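Readiness checklist, household pick-and-place cell, Dusine site. Revision 4. Fill in during October round, return to the Plusel shared folder.

Status codes: **P** pass, **F** fail, **C** pass with comment, **N** not inspected.

The purpose of this round is to decide whether the cell may run household tidying tasks without an operator within reach of the stop button. Simulation results are accepted for sections B and C only. Section D requires hardware.

## A. Cell and stops

- [x] A1. Emergency stop cuts arm power from both sides of the cell. **P**
- [x] A2. Stop button reachable from the operator stool. **P**
- [x] A3. Speed limit set in the controller and locked. **C**
 Comment: limit is locked, but the password was written on the cabinet door. Removed. Password changed.
- [ ] A4. Light curtain tested on the door side. **F**
 Comment: curtain trips on a hand, does not trip on a broom handle held flat. Beam spacing to be checked against the Skulow manual.
- [x] A5. Cables strapped clear of the wrist joint through full travel. **P**

## B. Gripper

- [x] B1. Finger model in simulation matches the part fitted on the arm, including cutouts. **P**
- [x] B2. Fingers close square, with no twist at the tips. **P**
- [ ] B3. Grip force limited for thin and soft items. **C**
 Comment: limit works on the bench. It is set once per task and does not change with the item. A sponge and a cutting board get the same squeeze.
- [x] B4. Fingers open fully on loss of signal. **C**
 Comment: they open, and anything held is dropped. Acceptable for cloth and plastic. Glass and knives stay off the task list.

## C. Pickup from floor coverings (simulation)

Task: pick up a single item lying flat on a textured surface and put it in a bin. Pass mark is 4 clean lifts in a row, no contact with the surface above the force limit.

- [x] C1. Item located when part of it is outside the wrist view. **P**
- [ ] C2. Approach height correct on a fibrous surface. **F**
 Comment: height estimate wanders with the texture. On a plain gray floor the same code has no trouble.
- [ ] C3. Shadows not taken for objects. **C**
 Comment: 2 false detections in the log, both on soft-edged shadows. Neither led to a grasp attempt.
- [ ] C4. Flat item lifted without pushing it along the surface. **F**

The blue and mint-green strip is the item used for C4. It lies flat on the beige surface, and the fingers have to come at it from a rounded end or along a long edge. The check covers the approach, the first contact and the lift, each scored separately.
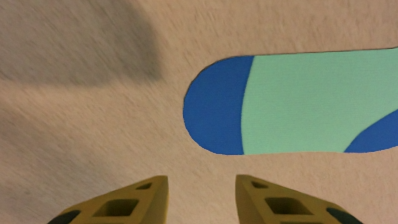
Buckley wrote in the comment column that C4 should be split, because a failed lift and a failed approach call for different repairs and a single F hides which one is needed. The same note asks that a machine which cannot get a flat item off a rug be kept out of any claim about tidying a living room, whatever it scores on blocks and cups.

Response: agreed on the first point. C4 becomes C4a (approach), C4b (contact) and C4c (lift) from the next revision. On the second point, the wording on the cover sheet now reads "selected tabletop and floor pickup tasks." The word "tidying" has been taken out of the title block.

## D. Hardware run

- [x] D1. Table clearing, plastic cups and bowls. **P**
- [ ] D2. Table clearing, mixed items with cutlery. **C**
 Comment: forks go in the tray. Teaspoons are left behind when they lie inside a bowl.
- [ ] D3. Folding one dish towel. **F**
 Comment: first fold usable. Second fold slides off the first. Operator finished by hand.
- [ ] D4. Floor pickup on short-pile rug. **N**
 Comment: not run. Depends on C2 and C4.
- [x] D5. Sorting fasteners by length into bins, shop bench. **P**
 Comment: 123 pieces, no misplaced parts. Slower than a person. Parts were spread out before the run; piled parts not tested.

## E. Result of round

Unattended operation: **not approved**.

Attended operation: approved for D1 and D5. D2 may be run with the operator seated at A2. D3 stays in development.

Open items:

1. A4, beam spacing. Blocks everything unattended.
2. C2, approach height. Try a contact-based height check before the grasp.
3. C4, split as above and rerun all parts.
4. B3, force limit per item.
5. D2, add bowls with spoons inside to the test set.

Reinspect section A after any change to the curtain. Sections B and C are to be rerun if the finger model is edited, including changes to the pads.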